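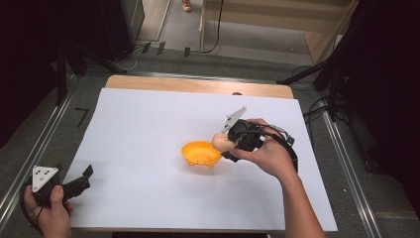
I've been meaning to write up how I keep our medicines and first aid things in order, ever since my neighbour Salma Ait Ali came round with a cut thumb and I couldn't find a single plaster. We had plenty, just spread over 3 drawers and a coat pocket. So I had a big sort-out, and my first tip is to cover the table with a large sheet of white paper before you tip anything out, with a small plastic bowl in the middle (orange is nice and easy to spot) for the fiddly bits like safety pins and finger dressings. Little tablets that have escaped their packets show up beautifully on white!

Go through the dates next. I was quite shocked by mine. There was a cough syrup older than our cooker, and eye drops I'd opened and forgotten. Anything out of date goes in a paper bag and back to the chemist, who'll get rid of it properly. Please don't put it down the sink or the loo.

Then the cupboard itself. I used to keep everything in the bathroom, which gets terribly steamy in our house, and the boxes had all gone soft. Now it's a high shelf on the landing, cool and dry and well out of reach of small hands. Keep tablets in their own boxes with the leaflet, even if it takes up more room. I did try decanting mine into pretty jars once (never again, I couldn't tell one lot from the other).

Plasters, bandages, tape and tweezers live separately in a lidded tin in the kitchen, as that's where we hurt ourselves. I've taped a list inside the lid: the surgery's number, the out-of-hours line, and what each of us takes and how much. My brother-in-law Wael has done the same and keeps a copy in the car as well.

I write the opening date on bottles and drops with a laundry marker, as biro rubs off. And I go through the lot again every September, when I'm looking out the winter blankets anyway. It takes me as long as a pot of tea.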